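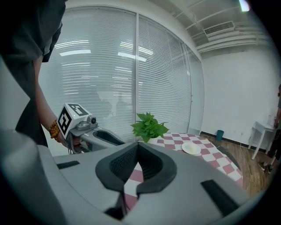 La nappe à carreaux, l'assiette blanche et la petite plante verte, samedi à la salle Samberg.

Une nappe à carreaux pour retrouver l'envie de manger ensemble

Samedi 15 décembre

Je suis passée à la salle Samberg en pensant y rester dix minutes, le temps de prendre trois notes pour cette rubrique, et j'en suis repartie bien après l'heure du déjeuner. L'association Atine y prépare sa table d'hôtes (une seule tablée, 14 couverts, pas un de plus !) et tout le monde avait un avis sur la façon de dresser.

La nappe d'abord. Des carreaux rose-rouge et blancs, comme chez ma grand-mère, qui la sortait dès les premiers beaux jours et ne la rangeait plus avant la Toussaint. Certains auraient préféré du blanc uni, plus habillé pour la saison. Moi, j'ai voté carreaux sans hésiter, et tant pis pour le chic. Derrière, il y a les grandes vitres avec leurs stores blancs, c'est un peu sévère, on se croirait vite à une réunion de copropriété. Avec les carreaux, on a déjà faim.

Pour la plante, la discussion a été plus longue. Une petite plante en pot, aux feuilles larges et pointues, près du coin de la table : est-ce qu'on la laisse là ou est-ce qu'on la met au milieu ? Au milieu, elle gêne pour passer les plats. Au coin, elle risque de finir par terre au premier coup de coude, surtout avec des enfants. Je n'ai pas d'opinion arrêtée, mais j'aime bien l'idée d'un pot qu'on peut garder tout l'hiver à la place d'un bouquet fané au bout de quatre jours. Quant à la vaisselle, ce sera des assiettes rondes et blanches, toutes simples, et là-dessus au moins personne n'a discuté.

Côté cuisine, la maison Matić fournit le pain et une grande soupe de potiron. Le reste est apporté par les convives, un plat chacun, salé ou sucré, avec une étiquette qui dit ce qu'il y a dedans (merci pour les allergiques, dont je fais partie). L'association Plolurura prête les chaises, comme elle l'avait fait au mois de mai pour le repas de printemps. Cette collecte-là avait rapporté 1 423 euros, et Atine espère arriver à 4 000 euros sur l'année pour remplacer le vieux four de la salle, celui qui brûle tout à gauche et laisse la droite crue. Mes quiches s'en souviennent encore.

La participation est fixée à 3 euros par personne, à régler sur place. Les inscriptions se prennent à l'entrée de la salle Samberg, sur la feuille affichée près de la porte, et il restait quelques lignes libres quand je suis partie. J'ai inscrit mon nom en face de « tarte aux poires ». Si quelqu'un d'autre avait la même idée, qu'il me fasse signe, je peux passer au gratin.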